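Textile drop-off to open at Grerkum transfer station

06/10/2025

Households in Grerkum will be able to drop off worn-out clothing and linen for recycling from next week, after council agreed to fund a trial running until the end of January.

The drop-off point will be at the transfer station on Pandey Road, next to the cardboard cages. It will take cotton, wool and blended fabrics in any condition as long as they are clean and dry. Shoes, pillows, doonas and carpet will not be accepted.

Council waste officer Binta Nwankwo said the charity shops in town had asked for somewhere to send clothes they could not sell.

"They're paying tip fees on other people's old T-shirts," she said. "Some weeks half of what's left at their doors has holes in it or has been rained on."

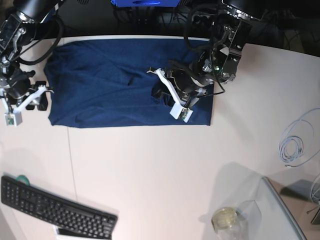

A navy blue cloth laid out on a white tabletop.

The trial has a budget of $3000, which covers two lockable bins, signs and a fortnightly pick-up. Material will be trucked to the Datis sorting shed in Greltel, where it will be graded by fibre and colour. Cotton in reasonable shape will be cut into cleaning rags for workshops. The rest will be shredded for padding and insulation.

Residents can bring up to 5 bags per visit at no charge. Anything over that will be weighed and charged at the normal general waste rate. Bags should be tied and no heavier than 20 kilograms.

Geum-ok Jeon, who manages the Greltel shed, said darker cottons were easy to find a use for.
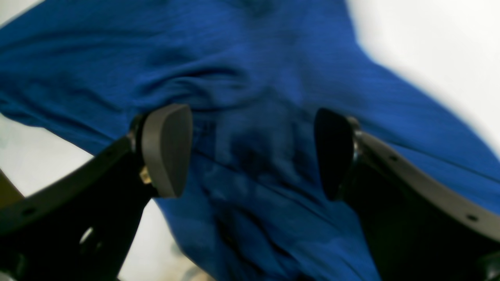

"Mechanics like a dark rag, so we never have enough navy or black," she said. "White sheets go quickly too. It's the stretchy sportswear that piles up."

She asked people to leave buttons and zips on, as these are removed at the shed. Items with oil, paint or mould on them should go in the household bin.

A similar trial in Greltel last year collected 35 bales before it was made permanent. Grerkum council will look at the tonnage and the cost of pick-ups in January before deciding whether to keep the service going.

The transfer station is open from 8 am to 4 pm and is closed on public holidays. Clothes in good condition can still be left at the charity shops during opening hours.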